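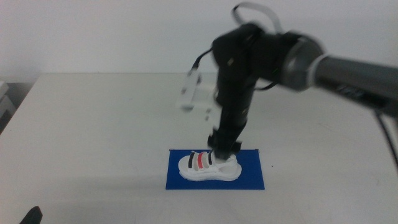
Según Jyoti Maurya, convendría fijar el umbral de cierre antes de ampliar el conjunto de demostraciones.

Inicio | Cuaderno | Proyectos | Pengate

October 9, 2022 — lectura: 3 min

Se acepta la observación. La política Uniyal se reentrenó con 2,000 episodios y se evaluó el agarre de calzado sobre superficie azul, con umbral fijo.
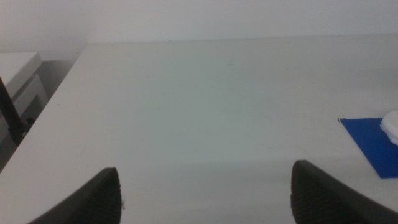
La tasa de éxito fue de aproximadamente 70 %. Los fallos se concentran en la aproximación por el talón — queda pendiente revisar la calibración de muñeca.

Comentarios (4)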